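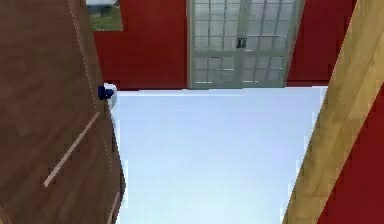
Reinaldo Falcão wants me to know, before I have my coat off, that he doesn't hate robots. He has spent most of his working life paying for them. He ran the returns floor at a mail-order warehouse, then bought equipment for a chain of care homes, and now he gets hired to sit through demonstrations and tell other people whether to sign.

"Mostly I tell them to wait a year," he says. "I've been telling them that for a good while now."

We are talking about chores. Three companies have asked for his clients' attention this spring with machines that are supposed to tidy a bedroom, wipe a counter, put the cups back where cups go. Mivico sells a service contract and promises the hardware later. Flillia has a wheeled unit in a handful of test apartments. Tretano does its work almost entirely in simulation, in rendered rooms with red walls and furniture you might find in anybody's house, and says the skills will carry over to real ones.

Falcão has watched many hours of the simulated stuff. I ask whether it impresses him.

"The rooms have gotten better. I'll give them that. There's a lamp on, there's a box of tissues, somebody thought about what goes on top of a dresser. Five years ago it was a gray table and a red cube." He shrugs. "But look at how little is on it. Go home and look at your own dresser and tell me it looks like that."

I did, later. Mine had a hairbrush, three chargers, a library book, a sock and a dish of coins with a button in it. 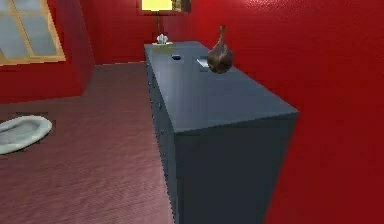
A simulated room with a vase, a tissue box and a few smaller things on the dresser.

His complaint about the rendered rooms is a practical one. A chore, he says, is made of small decisions about things you can't identify at a glance. Take the flat white thing near the vase. It might be a card, or a phone, or a folded piece of paper. A person walks up, picks it up, and knows. If it's a receipt it goes in the trash, if it's a birthday card it stays, and if it's a phone you'd better not put it in a drawer.

"Everyone shows me the grasping," he says. "The fingers close, the thing goes up, people clap. Fine. Who told it the thing was supposed to be picked up?"

The companies have an answer, and he recites it for me without much malice. The machine will ask. It will learn the house. It will have seen so many examples that it guesses well. He has heard this from Tretano, whose people showed him a run of 200 simulated tidying tasks and a very good score on them.

"So I asked how many of the 200 had the object somewhere the robot had to go looking for it. They went and checked, and it was 4. The rest of the time it was sitting out on top of something."

Was that dishonest?

"No, no. They told me when I asked. But the score was on the slide and the 4 wasn't."

He gets more animated about walking, or rolling, which he thinks people skip over. Getting from the door to the far side of a bedroom is half of most chores. There's furniture with corners. There's something on the floor, and there is always something on the floor. In the care homes, he says, a cleaning machine could lose an entire morning to a bath mat. Staff learned to go in ahead of it and pick things up, and after a month one of the aides pointed out that she was now tidying the room so the machine could come in and tidy the room.

That machine was called Sanna. He bought 2 of them. They worked well in the long corridors and he kept them there.

"People hear that as a failure story and I don't tell it that way. Corridors need cleaning. It did the corridors. What bothered me was the brochure, where it was in somebody's bedroom next to a vase."

I put it to him that skeptics have been wrong before, that the warehouse robots he once doubted are now ordinary. He agrees faster than I expect. He was wrong about the carts that bring shelves to packers. He thought they would jam up every shift and they didn't. What he noticed, though, was how much the building had been changed for them: the floor was leveled, the shelves were all made one size, and people were kept out of the lanes.

"You can do that to a warehouse. My mother is not going to let you do it to her house. I asked her to move a rug once."

And simulation? Surely a company can render ten thousand messy houses, with rugs.

"They can, and they should, and I think some of it will be useful. I'd like to see the mess in there first. Put a wet towel in it. A wet towel is heavy and it sticks to itself and it drips on the way to the hamper. I've asked two of these companies for a wet towel." One said it was on the list. The other sent him a video of a dry one.

The test he uses himself is simple enough to fit on an index card, and he keeps it in his jacket. He picks an ordinary room that the company hasn't seen. He asks for one job, start to finish, with the engineers out in the hall. He writes down each time someone comes in to help. The best result so far came from Flillia, which cleared a nightstand in 64 minutes with one visit from the hall. He thought that was pretty good, and told them so. He also told his client not to buy it.

"Sixty-four minutes, for a nightstand. The lady whose room it was had gone to lunch and come back."

He has another demonstration in July, in a real kitchen this time, and he has asked if he can load the dishwasher himself beforehand, badly. They haven't written back yet.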